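Skip to content
Home Projects Students Labs Blog Contact

Project report: four fingers or two? Trying out hands on a simulated arm
Posted 7/22/22
14 comments Share Save

So this was my summer project in the Busdale robotics lab, and I am writing it up while I still remember why half of my files are named the way they are. I wanted to find out if a hand with four fingers is worth the trouble when you already have a plain two-finger gripper that works okay on boxes. My advisor said "pick something small," and I picked this, which was not small at all!

Everything was done in simulation. We do have real hardware in the building, but there's a long sign-up list for it, and I didn't want to be the undergrad who cracked a finger in week one. The arm in my setup is a Franka model, and I tried two hands on the job. The first is the simple parallel gripper, which I'll call the Condori because that's what our lab's model of it is called. The second is the four-finger one, the Cloltlow hand, a model an older student built for a class and left on the shared drive with almost no notes (thanks, whoever you are).

What I ran

I started in May with just the Condori. Every trial had the same job: reach the object, close, lift, hold for a few seconds, done. If the object was still in the hand at the end I called it a success. No partial credit, although I was tempted.

I planned on 3000 trials altogether, split evenly between the hands. The objects came out of our lab's Brarkine set, a folder of scanned household junk: cups, jars, a stapler, a weird lumpy pot, some fruit. I randomized where the object stood and how it was turned, and I also swapped the backgrounds and table surfaces, so the camera part of my controller couldn't get lazy and learn one wall color.

The Condori was super easy to get going. You have one number to control, how wide it opens, and I had it picking things up by the second afternoon. The Cloltlow was another story. Every finger has its own joints, and my first controller closed all of them at the same speed, so whichever finger got there first would shove the object over and the rest would close on air. I watched that jar fall over so many times. Then I tried having each finger stop when it felt contact, and that was much better, except my contact threshold was way too sensitive and the hand would freeze with three fingers hanging out in space. It took me two weeks of fiddling to get a setting I could live with.

Results

Out of 1500 trials each, the Cloltlow hand succeeded 1349 times and the Condori 967 times. I was really happy with that, but please read the next part before you get excited too!

Most of the gap comes from round stuff. On boxes and the stapler the two hands did nearly the same, and the Condori was a lot faster at it. On anything egg-shaped or tapered, the flat fingers of the Condori tended to squeeze the object right out of the grip. The Cloltlow can put fingers on several sides, and that helped a ton with the lumpy pot, which was my nemesis all through the first month.
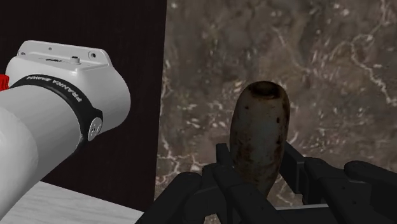 Figure 1. The pot in the four-finger hand, marble background, with part of the Franka arm at left.

I used views like this one for checking finger placement by eye. The camera position is a compromise, because from the other side I could never tell what the front finger was doing, and from this side it covers the lower part of the pot. Next time I would render two views for every trial and stop arguing with myself about it.

What I'd do differently

Friction! I used one friction value for every object, and a real glazed cup and a real orange are not the same thing at all. I'd also log the contact forces from day one. I only added that near the end, so I can't say much about how hard either hand was squeezing, and the Cloltlow may be crushing things that my simulator happily treats as solid rock.

I'd give the Condori a fairer shot as well. I spent two weeks tuning one hand and two afternoons on the other, and that has to show up in the numbers somewhere. A smarter approach angle might win back a lot of those round objects.

My code is in the lab repository under my folder, and the trial logs are in there too. If you want to rerun anything, use the second config file, since the first one still has the frozen-finger bug in it.

14 comments 27 shares
Previous post Next post Back to Projects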